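Home Explore Threads Saved About

Filed under: Politics / Trade / Opinion

1/ The Turura tariff review closed for submissions in January and I've now read most of what went in. A few posts on it, mainly because the coverage has been all about who looked silly at the hearing.

2/ The proposal is a 19 per cent duty on imported farm fittings. Gates, couplings, pump housings, that sort of thing. It would run for five years, with a review after 3.

3/ The case for it rests on the Pimilley plant. Fekow employs almost 900 people there and says it can't match import prices. I believe them on the prices. Their submission doesn't say how many jobs the duty would keep, and that's the number the minister keeps getting asked for.

4/ Government members talk about this as standing up for workers. Opposition members call it a tax on farmers. Both lots voted the other way when the labels were reversed, and you can look it up in Hansard.

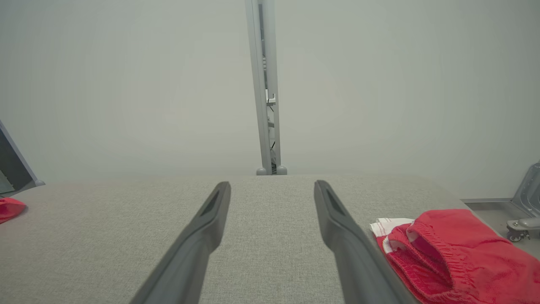

Grey tabletop, pale wall, two gripper fingers.

5/ Sasaki, the main importer, argued that half its range has no local equivalent. The department's own paper agrees on page 5, then applies the duty to the whole range anyway. No explanation given. I wrote and asked and got a link back to the same paper.

6/ What I'd want before supporting it: an exemption list for goods not made here, a published jobs figure, and an end date that doesn't depend on the minister's say-so. Past duties in this category were all "temporary" and two of them are still on the books.

7/ I'm not against tariffs as such. Some of the old ones did what they were meant to do and a few towns are still there on account of it. But those had targets written into the act. This bill has a paragraph about resilience.

8/ Second reading is expected after the winter break. If your local member has a position, ask whether they've read the schedule at the back, as that's where the rates are. Will add to this when the amendments are out.

Show replies Copy link

Contact | Privacy | Back to top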